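Home News What's On Letters Swap Shelf Contact

Stosley's swap shop is staying put (and getting bigger!)

Well, I can finally tell you, having sat on it for most of the summer: the Stosley swap shop has got its lease. The old shoe shop on Bronder Street is ours for another two years, and we get the back room as well, which has been full of somebody's shelving for as long as I've lived here.

If you haven't been in, it works like this. You bring in things you don't want any more, you take home things you do, and no money changes hands unless you feel like dropping something in the tin. We started with one trestle table and a sign I painted myself (badly, the second S is backwards and I've grown fond of it). On the last Saturday morning in spring we had 80 people through the door before lunch, and I ran out of tea bags twice.

The worry was always the rent. Kahsay, who own the whole parade, had talked about putting a phone shop in, and for a few weeks it looked as if we'd be back to the church hall and carrying everything up those stairs. Then Mitra Rostami went to see them with a folder of letters from customers, nearly 100 of them, some in crayon, and came back with an offer. The rent does go up a bit in September. We think we can cover it if the tin stays as healthy as it has been and the repair evenings keep going.

What goes quickest, people ask me, and the answer is always the little stuff. Big furniture sits there for weeks looking sorry for itself, but hair bows, jam jars, odd buttons, tubs with lids, a half-used ball of wool, all gone by eleven. I've taken home far more of it than I've brought in and my kitchen drawers will tell you so.
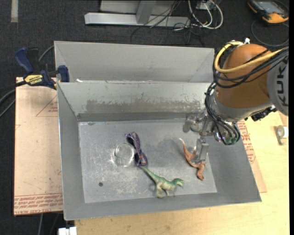

Yu-na Cho wrote in to say that she loves the shop but wishes we'd open later, as she's never home from work before six and by the weekend all the good children's books have gone. She also asked whether the back room could have a proper corner for school uniform, sorted by size, so that parents aren't digging through one heap in August with everybody else's elbows in their ribs.

Fair points, both! The uniform corner is happening. Rodrigo Meireles has offered to put up two rails and I've already bought the size tags, so there's no getting out of it. Late opening is trickier. We've got 13 people on the rota and most of them have small children or early shifts, but we're going to try one evening a week until eight and see who comes. If it's just me and the radio then we'll think again.

The rest of the back room will be for repairs. Hae-won Min is bringing her sewing machine over from Wandmont, and there'll be a bench for lamps, toasters and anything else with a plug. Please don't leave electrical things outside the door overnight. They get rained on and then we have to pay to get rid of them, and last winter that came to 24 pounds for a single load.

We're closed for one week while the painting gets done (pale yellow, after a long argument) and then it's doors open at ten as usual. Bring a bag, and bring your own mug if you want tea, as we're down to four with handles.

Contact the newsletter | Copyright Stosley Local News | Back to top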